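Workspace > Benches and Racking > Floor Marking and Lining Tapes > Brarkari Bench and Floor Tape

Search products Enter keyword or part no.

Products Guides Downloads Stockists Basket

Brarkari Bench and Floor Tape

Brarkari is a vinyl marking tape for setting out areas on benches, shelves and hard floors. It is made for indoor use in packing rooms, stores, workshops and teaching labs. The backing is coloured all the way through, so light scratches do not show as white lines. The adhesive is a rubber type that holds at once and reaches full strength after 12 hours.

The tape is sold by the roll in yellow, white, red, blue and green. All colours are stocked at Raltbridge. Yellow is the usual choice on bare steel and on dark floors. White reads better on painted blue or green surfaces.

Surfaces

Suitable: stainless steel, painted steel, sealed timber, melamine, glass, sealed concrete, vinyl sheet and ceramic tile.

Not suitable: carpet, unsealed concrete, raw timber, oiled metal, powdery paint, silicone rubber. The tape will stick to some of these for a day or two and then lift at the corners.

Brushed steel needs a little more care than it looks. Polish and cutting oil stay in the grain after a normal wipe. Clean along the grain with a solvent wipe, let it dry, then clean once more with a fresh cloth before laying the tape.

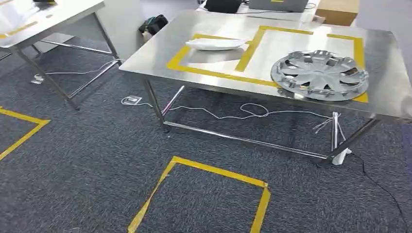 For two areas that meet along one side, lay a single strip on the shared line and butt the other strips up to it. Do not lay two strips next to each other. Dirt gathers in the gap, and the inner edges are the first to lift. Corners should be cut square with a knife and butted. Overlapped corners are acceptable on a bench but not on a floor, where wheels will catch the upper layer.

Tape laid right on the front edge of a bench wears quickly from sleeves and trays. Where the layout allows, set it back by the width of the tape.

Technical data

Backing: soft PVC, matt
Adhesive: natural rubber
Roll length: 33 m
Widths: 12 mm, 25 mm, 50 mm
Lowest surface temperature when laying: 12 °C
Highest surface temperature in use: 60 °C
Stretch before break: 40 per cent higher than the old Brarkari tape, tested on the same rig
Shelf life: two years in the closed carton
Core: plain card

The 60 °C limit applies to the surface and not to the air. Tape near an oven, a heat sealer or a sunny window may run hotter than the room. Above the limit the adhesive softens and the strip will creep sideways under load.

Laying the tape

1. Mark the line in pencil or chalk. A laser line is quicker on long runs.
2. Clean the surface and let it dry.
3. Unroll a short length and set the end down. Do not pull the tape tight. Stretched tape shrinks back and leaves the corner open.
4. Press down from the middle outwards with a hand roller.
5. Trim with a knife. On coated surfaces use scissors before laying, as a blade will mark the finish.
6. Leave for 12 hours before washing down or dragging goods across it.

Use on shelves and racks

Shelves with a smooth painted finish take the tape well. Most users mark the shelf top into bays and put a label on the front fold, where it can be read from standing height. If the shelf has a raised lip at the back, stop the tape short of it. A strip that climbs the lip will pull away within weeks.
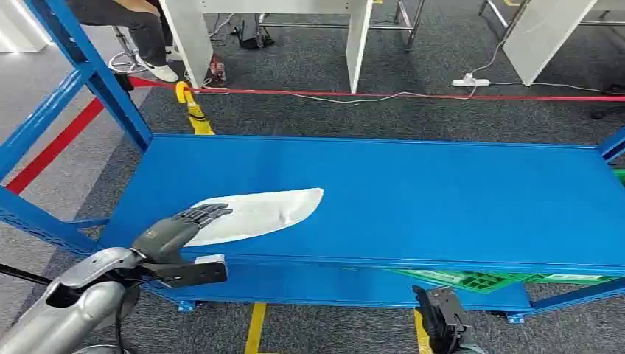 Upper shelf, glossy blue finish, left unmarked.

Gloss paint must be fully hard before taping. Powder coat can be taped as soon as it has cooled. For wet paint systems, follow the paint maker's time to full hardness - touch dry is not enough. New racks from the Cundholm range are powder coated and can be taped on delivery, after a wipe to remove packing dust.

Thin bags, film and paper slide easily on gloss shelves. The tape is not a stop and will not hold goods in place. Where this matters, fit the Woo shelf mat, which is cut to the bay size and sits inside the taped lines.

Cleaning

Wash with warm water and a neutral cleaner. Alcohol wipes may be used daily on the face of the tape but should not be left to pool at the edges. Do not use acetone, white spirit or a steam lance. Floor machines with soft pads are fine; stiff brushes will raise the ends.

Removal

Warm the strip with a hot air gun on its low setting and pull back slowly at a flat angle. Any adhesive left behind will come off with citrus cleaner. Tape that has been down for more than two years may come up in short pieces. Test a hidden spot first on painted shelves. A pale line under old tape is normal where the paint around it has faded, and cannot be cleaned off.

Ordering

Rolls are packed singly or in cartons of 12. Orders of 40 cartons or more are sent on a pallet direct from Cundholm. Printed tape, with text or arrows in black, is made to order with a minimum run of 1000 m in one width and one colour. Printed orders placed in December are made in the new year.

The 50 mm width in green is supplied to order only. All other sizes are held in stock.

Data sheet last revised 1 Apr 2021. Replaces all earlier issues, including the sheet packed with the old tape.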